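26 November 2022

Saturday, and I was at my desk before the heating came on. I left the big batch going last night and couldn't lie in bed knowing the numbers were sitting there. 1000 simulated runs on the cabinet set, all with the new method, and it got through 92 per cent of them! I read the line three times, made tea, and read it again.

I want to get down how we got here while it's fresh, as I'll need it for the write-up and my notebook from last month is a disgrace.

The old way, Braka was given the hinge. We told it where the axis was and it drew a nice arc and followed it. Lovely on the cabinets we'd measured, hopeless on any we hadn't. The new way it gets no hinge at all. It makes a guess from the camera view, gives the door a very small nudge, looks at how the door moved, and guesses again. Six nudges and then it has to commit to a path. Tươi's idea was to keep the bad guesses for a while instead of throwing them out after the first nudge, and I argued against that for most of a week. She was right. A guess that looks silly after one nudge is quite often the best of the lot by the fourth.

What I love about it is how little it needs. We trained on nine cabinets, that's all, and none of those nine were in last night's batch.

So after breakfast I went through the wrist views one by one, mostly the failures, with Tươi on the phone for part of it (she was at her sister's and kept having to go and stir something).

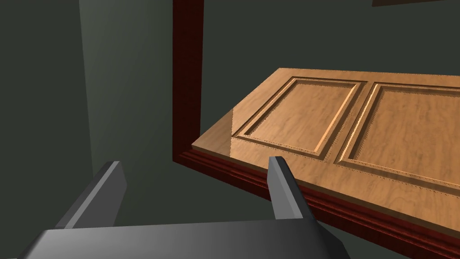 The failures fall into two heaps, which is a relief, because I'd dreaded finding a hundred different problems. The bigger heap is doors that lie flat. Braka plainly learned most of what it knows from upright doors, and its first guess puts the hinge on a vertical line however the thing is lying. Usually the nudges drag it round to the right answer, but if the first nudge happens to push along the hinge, the door doesn't budge and it learns nothing from it. Then it does the same again, bless it.

The other heap is grasping. The fingers close too early, or one of them catches the rim and the whole arm skids off sideways. That's less interesting to me, though Tươi thinks it's the same fault wearing a different hat: a bad guess about the hinge gives a bad approach. She may well be right about that too. I've promised to plot one against the other.

I had a go at the flat doors this afternoon. If a nudge gives no movement, the next one now has to go in at a right angle to it. Such a small change - four lines, and two of those are comments. I ran it on a handful of the worst cases and it found the hinge on nearly all of them, and I did actual clapping, alone, in my socks.

A handful isn't a result, of course. The full batch has to go round again with the same seeds, and I mustn't touch anything else while it does. I've put a note on the keyboard to say so.

Still to do before the December meeting: the plot for Tươi, a fair run of the old method on the same cabinets (with the hinge and without), and some words on why the friction settings are what they are. I can't remember why they are what they are.

Batch started at ten to seven. Soup, then bed, and no peeking until morning.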